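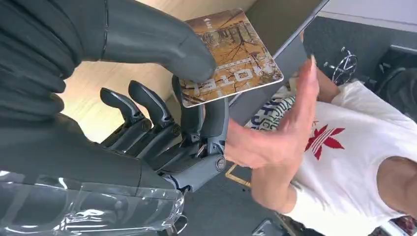
Segundo Cuadros wants to know why we need so many of these, when a toddler gets the idea of handing something over after two tries and a cracker. He asked it at the dry run and I'd bet someone in the room is about to ask it too, so I'm opening with it.

**Answer to Segundo (one minute, no more)**

- The toddler has had a full year of grabbing at faces. Our model, Tully, has had a hand since March.
- Handing over a card is easy to show and miserable to write down. When do you let go? Try putting that in a sentence. We tried. The sentence ran to two pages.
- So we collect examples. *(pause – let them look at the thumb)*

**What counts as one example**

- One recording, from the grip to the release, with the wrist view and the finger positions saved together.
- The card is a good teacher. Thin, stiff, slides if you pinch it badly. The thumb goes on the face and a finger holds up the other side.
- The person is half of the data. Open palm, fingers together, is one way people ask for things. Others snatch. Some hover politely forever – we keep those too.

**Numbers, said slowly**

- 1,060 recordings so far.
- 433 kept after review.
- Yes, that is a lot of throwing away. Most of the rejects are the operator letting go early and everyone pretending it was the plan. Tully would have learned to drop things with great confidence.
- 40 recordings a session is our ceiling. Past that, the people get bored and start handing over like robots, so the robot learns from a robot.

**Gilby and Rindis**

- Gilby is the labeling tool. It marks the moment of release. It used to mark the moment the person blinked at it, so check your labels by hand.
- Rindis is the storage format. Skip this unless someone from Levby is in the front row, in which case thank them and still skip it.

**What I'd do differently**

- Change the people more often than the objects. We had 7 kinds of card before we had a second left-handed person.
- Write down the rejects and why. We deleted the first batch and I still miss it.
- Don't coach the receiver. The moment you say "act natural," the take is gone.

*(If short on time, drop Rindis and go straight to questions. Segundo gets the second one. He already had the first.)*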